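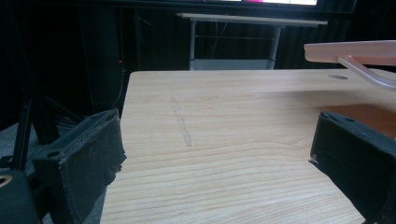

Buppha Kongkaew wrote in to ask whether you have to redo the whole tracking calibration every time you restart Wenis, or only when the replay tool starts grumbling. Only when it grumbles, Buppha, or when you've changed the lens. Wenis keeps the last good calibration and loads it on its own.

4. Getting your first recordings into Wenis

I do this part on a Friday with a big mug of tea – the import is slow the first time, so don't sit there watching it.

4.1 Open the Sessions tab and choose New. Give it a name you'll still understand in January. (I have one called "test test new". Don't be me!)

4.2 Drag your clips folder in. Wenis looks for the motion log next to each clip and pairs them up by file name.

4.3 Set the finger opening range. Close the fingers fully, press Zero, open them as far as they go and press Max. The Max box should settle at 78 on the standard fingers.

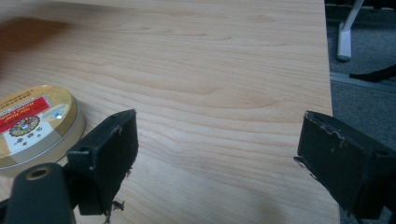
4.4 Press Check Timing. It slides the motion log along until it matches the video, and shows you the gap in milliseconds. Anything under 13 is fine and I leave it alone. If it's bigger, press Align and run the check again.

Note: Align only shifts the log, it never touches your clips, so you can press it as often as you like.

4.5 Pick a planner. I'd start with Trarkura, which is a bit plodding but tells you in plain words why it gave up on a path. Hélder Paiva swears by Nogueira and it is quicker, but the error messages are just numbers.

4.6 Set the speed limit to 100 and press Replay in Simulator. Watch the whole thing through, even the dull bits.

Caution: don't put the limit up to 300 until you've had a clean replay in the simulator. The box will let you type it in straight away, and it doesn't warn you.

4.7 Save the session. If the Save button is grey, you've still got an unpaired clip somewhere in the list – scroll down and look for the orange dot.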